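GST/HST on parts for repairing used computers – can I claim it back?

Small Business Tax Help > Sales tax > Input tax credits

Posted by Rania Shehata
Monday, June 4, 2018

Hello everyone. I have a small business in Ontario where I repair and resell office computers. I registered for GST/HST in January and I am now preparing my first return, so please excuse me if this is a simple matter.

I bought a lot of used desktops from a company called Skernon for $1,490 before tax. The invoice shows the HST on a separate line, but there is no registration number of the supplier on it. I also bought hard drives for $303 from a private person, who did not charge me any tax.

I would like to know if I can claim the tax on the Skernon invoice, and if there is anything to claim for the drives. My bookkeeping program (Ongart) has put a credit on both, and I do not trust it.
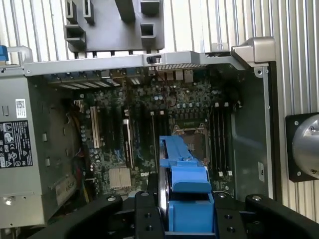
2 replies

Dalia Ragab
Member, 125 posts

Hello Rania. I will take your two purchases separately.

For Skernon, the tax can normally be claimed if you use the computers in your taxable business, but your papers must be complete. For a purchase of this size the invoice should show the supplier's name, the date, the total, the tax, your own name or trading name, the terms of payment, a short description of the goods and the supplier's registration number. Write to them and ask for a corrected invoice. Please also check the number in the online GST/HST registry of the Canada Revenue Agency, with the name and the date of the invoice. I once had an invoice from a shop in Plistthorpe where one digit was wrong, and it took 19 days to get a new one.

For the drives, there is no credit. The seller did not charge tax and you did not pay any, so you have nothing to recover. The $303 is still a cost for your income tax, so keep a receipt with the name of the seller, the date and the amount.
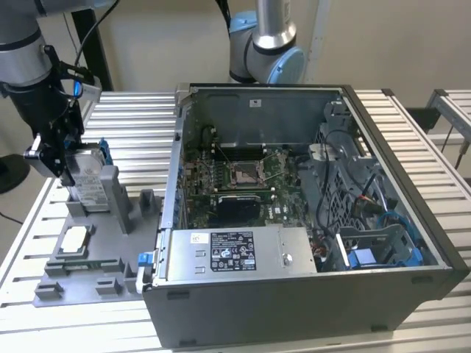

About the program

Many programs put a default tax code on every purchase. In Ongart I would open the purchase of the drives and change the code to "no tax". Do this before you file – after filing you would need to adjust the return. When you sell the repaired computers, you charge tax on the full selling price, also on the part that comes from the untaxed drives.

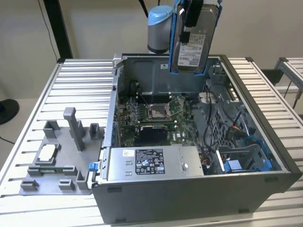 Sakham
New member

Same thing with me last year. I just claimed everything and no letter came, so maybe don't worry too much. But Dalia knows more than me. Did you choose the quick method? If yes then it is different, you mostly can't claim for the stock you buy.

Rania Shehata
Thank you both. I did not choose the quick method. I have written to Skernon today and I changed the code for the drives.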